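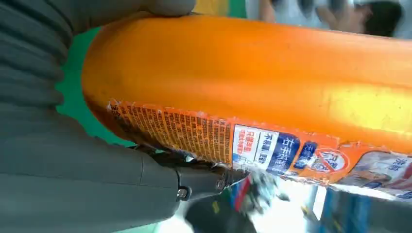 Short Fiction | Domestic

The Orange Bottle

My aunt left me the house in Clurkcombe, its contents, and the orange bottle.

The solicitor in Ellbridge didn't mention the bottle. He mentioned the boiler, at length, and a right of way across the garden which had last been used by a goat. I found the bottle myself, in February, at the back of the cupboard under the sink, behind 2 rusted tins and a sponge that had taken up geology.

It was a big bottle, glossy and a bit scuffed, and it had most of a label. The top edge had gone ragged, as if mice had started reading it and lost interest. What was left was in Chinese, in red and blue and white, with a great deal of very small print at one end and, further along, a red circle with a line through it. I don't read Chinese. My aunt didn't either, unless she had kept it from us along with the second mortgage.

A red circle with a line through it means don't. I have held a driving licence long enough to know that. Don't what, though? Don't drink, I supposed, and I put away the glass. Don't mix, don't spray, don't breathe, don't store beneath a sink for a decade beside a gas pipe. I laid it on its side and it looked at me, in so far as a bottle can, like a dog that knows where the body is.

The sensible thing would have been to take it to the tip. The tip at Ellbridge wants a form for liquids, and the form wants to know what the liquid is. I wrote "orange", crossed it out as being only the bottle, and wrote "hereditary". They sent it back.

So I asked next door. Next door had lived beside my aunt for the whole of her reign and had opinions.

"That'll be her step stuff," she said. "She did the step with it. Came up lovely."

I looked at the step. It was the colour of a wet badger.

"When was this?"

"Before the goat."

The man at Jandonberg, the hardware shop on the hill, held it up to the window and said it was for drains. His wife, from the back, said it was for woollens. They have been married a long while and I left them to it. The girl at Bakos, where I buy my bread, had a telephone that could translate things. She pointed it at the biggest white letters on the dark blue part and it thought hard.

"Right hand," she said.

"Is that all?"

"It says right hand." She tried further along. "And this one's clear. Or clean. Or possibly Qing dynasty."

I walked home with a loaf and a cleaning product for the right hand of an emperor. I put on a rubber glove (right), knelt in front of the step and unscrewed the cap.

It smelled of my aunt. I hadn't expected that. Oranges and hot cupboards, and the front room when visitors were due and I was told not to sit on anything. I stayed there until my knees complained, then screwed the cap back on and put the bottle under the sink, where it lives.

The step is still a disgrace. I've told next door I am waiting for the weather.

Filed under: Stories, Houses, Aunts
Print this story | E-mail to a friend

4 comments

mossandvinegar: My gran had a tin like this. We still don't know. It took the varnish off a piano.

Pell_T: Liked the goat. More goat please.

stepwatcher: Soda crystals and a stiff brush, for anyone with the same trouble. Leave it overnight.

mossandvinegar: Not on sandstone!!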